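**Ticket: Guest room drops off Wi-Fi every night, rejoins by breakfast**
Status: resolved, with some loss of dignity
Site: Ukham guesthouse, upper floor
Gear: Olteanu router (downstairs hall), Stillilus extender (upper landing)

**Reported**

Guests in the back bedroom say the internet dies in the evening. The front rooms are fine. One review used the word "monastic," and I don't think it was meant kindly.

**First pass, February**

Restarted the router. Restarted the extender. Restarted my laptop so it wouldn't feel left out. All lights green, all rooms online, ticket closed.

Ticket reopened at 10 p.m.

**Second pass**

Sat in the back bedroom with the laptop and ran a continuous ping to the router. Normal until shortly after ten, then nothing. The laptop still showed full bars, so the extender was happily broadcasting a network that led nowhere.

Called Olteanu support. They asked me to restart the router. I said I had. They asked me to do it while they were on the line, presumably for the company.

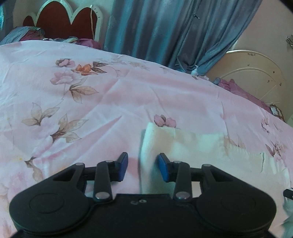 *Back bedroom, floral bedspread and red headboard.*

Things tried from this room, in order:

- Moved the extender to the other landing outlet. No change.
- Changed the Wi-Fi channel. No change, but the front rooms complained.
- Updated the extender firmware. It now has a new logo.
- Dropped the MTU from 1460 to something smaller on the advice of a forum post. Put it back to 1460 on the advice of the next one down.

**Third pass**

Read the router log, which I should have done before any of the above. At the same time every night:

`22:05 client STILLILUS-EXT blocked: schedule "bedtime"`

The router has a parental control page. Somebody had set up a bedtime rule for a kid's tablet, and the list of devices goes by nickname. The extender was down as "upstairs." So, evidently, was the tablet. The rule picked the wrong upstairs, and every paying guest behind the extender was sent to bed with it.

**Fix**

1. Deleted the "bedtime" schedule.
2. Renamed the extender "EXTENDER DO NOT GROUND."
3. Left the ping running overnight. No drops.

**Still open**

Trisudov, who handle our bookings, want to know if the listing can say "fast Wi-Fi" again. I've agreed to "Wi-Fi."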